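Catégorie : Entraide atelier > Bras et préhension > Ticket ouvert
Dernière mise à jour : 13 février 2025

Objet : le bras lâche son chiffon en bout de table

Bonjour à toutes et à tous, et merci d'avance à celles et ceux qui auront le courage de me lire jusqu'au bout ! Je construis à l'atelier partagé Flistbridge un petit bras essuyeur de tables, que j'ai baptisé Onach (ne me demandez pas pourquoi, c'est venu tout seul). Au centre du plateau tout va bien, il frotte avec un entrain qui fait plaisir à voir. Mais dès qu'il arrive vers le bord, l'effort tombe, le chiffon glisse et la pince continue toute seule, bien sagement, dans le vide.
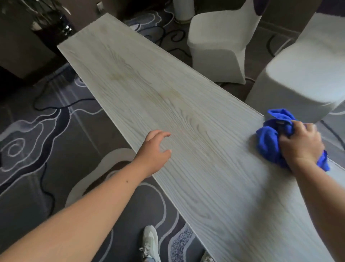

Ma consigne d'appui est de 5 newtons, constante sur tout le trajet, et j'ai refait l'étalonnage deux fois en vidant la mémoire entre les deux. Même résultat. J'en suis donc revenu au geste humain, que je cherche à copier depuis le mois de mai : la main droite tient le chiffon bleu roulé en boule, avec des plis qui dépassent au-dessus des doigts, et elle appuie jusque tout près du bord. Ma pince, elle, tient le tissu par un coin, à plat. J'ai essayé une boule, et c'est déjà mieux !

Essais suivants, dans l'ordre :
- vitesse abaissée de 200 à 30 mm/s : le glissement arrive plus tard, mais il arrive
- mousse de 2 mm collée dans les mors : bonne tenue au centre, perte d'effort au bord
- trajet parallèle au grand côté : aucun décrochage

Reste donc le trajet en travers, et là je sèche complètement. Quelqu'un a-t-il déjà fait varier l'appui selon la position ?
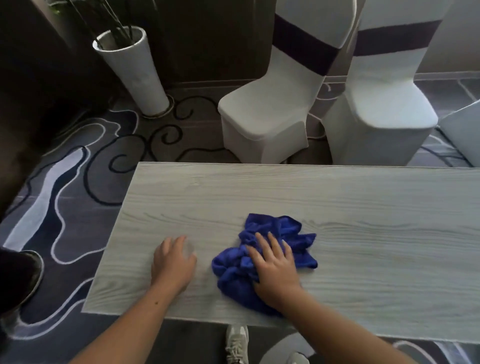 Akinyi Owino : As-tu regardé la flexion du bras en extension ? Sur le mien, l'appui s'effondrait dès que le coude se tendait. J'ai rapproché le socle du plateau et je n'ai plus touché au logiciel.

Commentaires

Uchenna Okoro : Même souci ici, résolu en relevant la consigne sur la fin du trajet. Vas-y doucement quand même, j'ai cassé un mors.

Volodymyr Palamarchuk : Tu peux nous mettre la courbe d'effort en travers ? Sans elle, difficile de trancher.

L'auteur : Merci mille fois ! Je déplace le socle d'abord, puis je poste la courbe. Je laisse le ticket ouvert en attendant.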